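Vutorside Community Help > Wildlife and Countryside > Ponds and amphibians

Toad numbers at our crossing have dropped sharply -- should we be worried?

Asked by Burgi Zaugg, 13 June 2013

I help with the toad patrol on the lane between Plenmont and the old quarry pond. We go out in the evenings in early spring with buckets and torches, pick the toads up off the tarmac and carry them over to the pond side. It has been running for nine years and I have been doing it for four.

In my first spring we carried 600 toads across. The year after was a bit lower, then last year it was 236, and this year we only managed 101. The number of people going out has stayed much the same, although we did miss a few nights this year when it was cold and we thought there would be no movement.

Nothing very obvious has changed on the lane. There is a new field drain on the uphill side and the farmer at Kälin has taken out a strip of hedge to widen his gateway. The pond looks the same as ever to me, though there is more weed at the shallow end and I have been told that someone put fish in it. I have not seen any fish myself.

What I would like to know is:

Is a fall like this normal for toads, or does it mean the population is going?

Could they simply have started crossing somewhere else?

Is there anything useful we can do before next spring? Some people in the group want to bring spawn in from another pond to top it up.

I do have the nightly sheets for all four years if they are any help, but the first two are not very tidy.

3 answers

Answer 1 (marked as helpful by the person who asked)

Toad counts at crossings go up and down a lot, so one poor year on its own would not bother me. Three falls in a row is a different matter and I would take it seriously, but there are several things to rule out before you decide that the population has collapsed.

First, effort. You say you missed some nights. Toads tend to move in large numbers on a small number of mild, wet nights, and if you miss one of those you can lose a big share of the year's total. Go back through the sheets and work out toads per person per hour for each night, with the temperature and whether it was raining. If the sheets don't have the weather on them, you can usually get the overnight temperatures from a nearby weather station. The early sheets being untidy doesn't matter much as long as you can read the date, the start and finish times and the total.

Second, where they are crossing. A gap of 25 metres in a hedge can be enough to shift the route, and a drain can do the same or can trap them. Have a look in the drain. If it has open gratings or steep-sided sumps, there may well be toads sitting at the bottom. We had this at our own site and it accounted for a good part of what we had put down as a decline. Small ladders made from mesh, fixed from the bottom of the sump to the top, let them climb out.
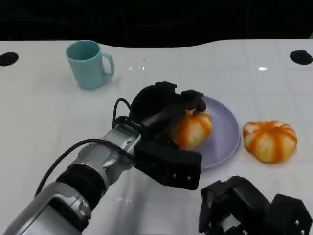

Third, the pond. Fish are less of a problem for toads than people think. Toad tadpoles taste bad to most fish and toads often do well in ponds that would be hopeless for frogs or newts. I would be more concerned about shading, pollution from the new drain if it empties that way, and whether the pond has been drying out early. Walk round it now and through July. You are looking for toadlets leaving the water, which are tiny and black and easy to tread on, so go slowly and keep dogs away. If you see plenty, breeding is still working and the trouble is more likely to be on land or on the road.

Bear in mind that females don't usually breed until they are a few years old, and they don't always come back every year after that. What you counted this spring partly reflects how many toadlets got away from the pond several summers ago. It also means that anything you put right now will take some years to show in the bucket counts. Try to record males and females separately from next year if you don't already. A crossing where the females are disappearing faster than the males is in more trouble than the total suggests.

Please don't move spawn. I know it is tempting, but it can carry disease and unwanted water plants from one pond to another, and if the pond or the land round it is the problem, the new tadpoles will do no better than the old ones.

If I had to pick one job for this summer it would be the drain. Speak to the landowner first and take a strong torch.

Annelies Plattner

Answer 2

Same thing happened to us. The count went down for five years, then we found out most of them were going under a gate further up and crossing by the bend where we never walked. Try sending one person up the lane and one down on the first good night, well past where you normally stop. You might be surprised.

Also check what time you start. We used to go home too early.

Answer 3

It's the traffic. They put the speed limit sign up at our end and it made no difference at all. You want the lane shut at night for three weeks, but the council will tell you it can't be done.

I used a Prokotar head torch for years and it was fine until the strap went.

Comments on Answer 1

Burgi Zaugg: Thank you, this is very useful. I looked in the drain last night and there are two sumps with open tops. One had four toads and a newt in it. They are out now, and I have left a message with the farmer about fitting something. I will go through the sheets next. We have never written down males and females, only the total and the dead ones.

Annelies Plattner: Good that you looked. Check them again after rain, and put a piece of rough board in at a slope for now if he is happy with that -- it isn't as good as mesh but they can use it. Keep the dead count as well, and put the dead per night next to the live per night when you do the sums. If both have fallen together, there are probably fewer toads reaching the lane. If the dead have held up while the live have dropped, you are getting there after the cars do.

Burgi Zaugg: Will do. Is there a set form for this or do people make their own?

Annelies Plattner: Most groups make their own. Date, start, finish, number of people, air temperature, rain yes or no, males, females, dead. Leave a wide column for notes.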